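Inicio | Foros | Costura y ropa | Orden en casa | Normas | Buscar

Foro > Orden en casa > Doblar pantalones oscuros sin que queden marcados

merceria_azul
Hola a todas y a todos. Llevo desde agosto reorganizando el armario entero y estoy entusiasmada, lo digo en serio, nunca pensé que doblar ropa me iba a gustar tanto. Camisetas, dominadas. Jerséis, también. Lo que se me resiste son los pantalones oscuros de tela mate, los de vestir: les sale una raya atravesada por media pierna y con ese color se nota muchísimo en cuanto te pones de pie. ¿Los dobláis en tres, los enrolláis, los colgáis? Tengo tres pares en el cajón y todos con la misma marca.

tendedero57
¡Bienvenida al club! Yo los enrollo desde hace años y no vuelvo atrás. Pones una pierna sobre la otra, alisas con la palma desde la cintura hasta el bajo y enrollas sin apretar. Caben el doble en el cajón y los ves todos de un vistazo. Eso sí, la cintura tiene que ir hacia dentro, si no te queda un bulto por fuera y se deshace.

Patrón y medio
Con todo el cariño, tendedero57, enrollar un pantalón de vestir me parece un crimen. Para vaqueros, vale. Para una tela con algo de caída te salen arruguitas por todas partes en lugar de una raya, y esas cuestan más de quitar. Colgados por el bajo, con pinza, y se acabó la historia. El propio peso de la cintura los va estirando.

merceria_azul
Colgar no puedo, la barra la tengo llena de abrigos y camisas. Me quedan dos cajones y una balda.

linoyfranela
Yo soy de las de balda y estoy encantada, así que te cuento cómo lo hago, que me ha costado lo mío dar con el punto.

Lo primero es la superficie. Antes doblaba encima de la cama y era imposible, la colcha se hunde y la tela se mueve. Ahora lo hago sobre una mesa blanca y lisa, con buena luz, y con ropa oscura la diferencia es enorme: ves el borde entero, ves si la pernera se ha torcido y ves cada pelusa (esto último menos agradable, pero útil). Extiendo el pantalón, busco las costuras de dentro y las hago coincidir antes de tocar nada más.
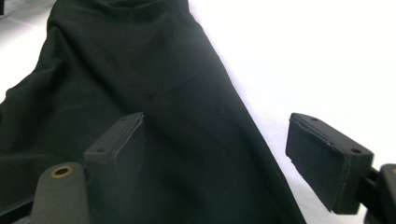

Después viene la parte de arriba, que es donde se amontona casi todo el lío. Si la cintura está fruncida o con un bolsillo vuelto, ese bulto tira del resto y te tuerce las dos piernas. Yo meto la mano por dentro, saco los forros de los bolsillos, los vuelvo a colocar planos y le doy un par de tirones suaves hacia los lados. Luego aliso hacia abajo, siempre en la misma dirección, y solo entonces doblo: el bajo hasta un poco antes de la cintura y otro pliegue más, con una camiseta fina enrollada dentro del doblez. La camiseta hace de almohadilla y el pliegue queda redondo. ¡Es una maravilla, de verdad, probadlo!

tendedero57
Lo de la camiseta dentro me lo apunto. ¿Y no ocupa demasiado?

linoyfranela
Un poco más, sí. Pero como las camisetas las tenía que guardar en algún sitio, pues ya están guardadas jaja. Mi pila es de diez prendas como mucho – a partir de ahí las de abajo sufren.

Patrón y medio
Reconozco que el truco está bien pensado. Sigo diciendo que la pila es mala idea para lana fría o mezclas finas. El de abajo del todo se plancha solo, y se plancha mal.

Hilvana
Me meto porque este tema me encanta. Yo trabajé en el almacén de una tienda y allí doblábamos sobre tablilla, una cartulina gruesa del ancho de la pierna. Los pantalones salían todos iguales y daba gusto mirarlos. En casa me hice una con la tapa de una carpeta vieja. Lo importante es sacarla antes de hacer el último doblez, que si la dejas dentro el canto se marca en la tela y ya estamos otra vez.

Para el cajón, yo uso los separadores Stater y me van estupendamente, se ajustan al ancho y no se caen de lado. Mi hermana tiene los de Morin y también está contenta, aunque son más bajitos y los pantalones asoman.

merceria_azul
¡Qué de ideas! Voy a hacer la tablilla esta misma tarde. Pregunta: ¿y la marca que ya tienen? ¿Con vapor se va?

Patrón y medio
Vapor desde dentro, con la prenda del revés, y un paño de algodón entre la plancha y la tela. En oscuro y mate nunca plancha directa, salen brillos en las rodillas y en las costuras y eso ya no hay quien lo arregle. Pasas, levantas, dejas enfriar extendido. Lo de dejar enfriar no te lo saltes, que si lo doblas templado la marca nueva se queda más fija que la vieja.

costurera_de_guardia
Discrepo un poquito con lo del paño de algodón. A mí me va mejor uno de lino húmedo bien escurrido. Y antes del vapor, cepillo, siempre. Si planchas con pelusa encima la pegas a la tela y luego te acuerdas de mí. Yo tengo un cepillo Fendico de cerda suave y es de las mejores compras que he hecho para la casa.

Patrón y medio
El lino húmedo también sirve, ahí no voy a pelear. El cepillo, imprescindible.

tendedero57
Pues yo, por llevar la contraria, cuelgo el pantalón en el baño mientras me ducho y la mayoría de las veces me vale. Para el día a día no saco la plancha.

Hilvana
Según la tela, tendedero57. En punto sí, en una sarga apretada eso no hace ni cosquillas.

linoyfranela
Otra cosa que me ayudó: guardar los oscuros juntos y con el lomo del doblez hacia fuera. Antes me pasaba la mañana sacando el azul marino pensando que era el negro, y tengo uno verde tan oscuro que con la luz del dormitorio no lo distingo ni yo. Le he cosido una puntadita de color por dentro de la cintura y listo.

merceria_azul
¡Lo de la puntadita me ha encantado! Vuelvo con novedades: tablilla hecha, dos pares doblados con camiseta dentro y el tercero enrollado, para comparar. Los he dejado en la balda y los miro a las 10 de la noche, con calma.

costurera_de_guardia
Así me gusta, con método. Pon luego cuál gana, que aquí hay bandos.

Patrón y medio
Gana la pinza – pero espero el informe.

merceria_azul
Informe: el enrollado tiene arrugas pequeñas por detrás de la rodilla, los de la camiseta están casi lisos. Es poco tiempo, los dejo hasta el fin de semana y repito. ¿Alguien ha probado las cajas de tela Misenska para la balda? Las veo muy monas, pero no sé si aguantan la forma.

Hilvana
Yo tengo dos. Con pantalones bien, con jerséis gordos se abomban. Mide el fondo de la balda antes de pedirlas.

Temas relacionados
- Cómo doblar camisas de manga larga sin cartón
- Brillos en pantalón negro: ¿tienen arreglo?
- Pelusas en ropa oscura, hilo de los 200 mensajes
- Vuestra balda antes y después
- Forros de bolsillo que se salen

Contacto | Aviso legal | © Foro de costura y orden | Volver arriba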